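March 17, 2025
Glaze notebook, Vurnik shared studio - the matte white again
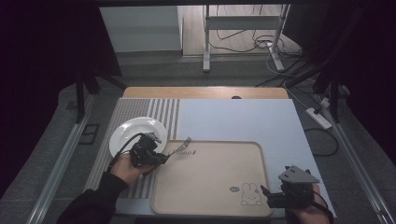

White plate with the wide rim, fork, beige tray.

OK, so the matte white is still giving me gray cutlery marks and I'm getting a bit obsessed! Mixed a fresh 500 gram batch of the Dotuvley base last night and split it into 4 cups, with the silica going up a little in each one. Cup one is the recipe straight from the February pages, so don't touch it, it's my control.

Sieved everything twice. The third cup went lumpy on me (my fault, I dumped the clay in too fast) and I had to let it sit over lunch before it would go through the mesh. It feels thicker than the others even now, so if those tiles come out looking buttery, that's probably why.

Dipped 8 tiles, 2 per cup, all on the Başaran stoneware. I wanted to use the darker clay as well but the bag is rock hard - someone please put the twist tie back on properly.

Firing plan: the Keltar kiln, bottom shelf, slow cool. Last time I let it drop on its own and the surface came out dry and scratchy, almost like chalk. I have a hunch the slow cool makes that worse, but I want to see it on purpose before I blame it.

For the rub test, same steel knife on every tile, same pressure as far as I can manage, then a wipe with the soft cleanser. Write down what stays.

Still to do: wax the tile backs, order more silica, find my good sieve.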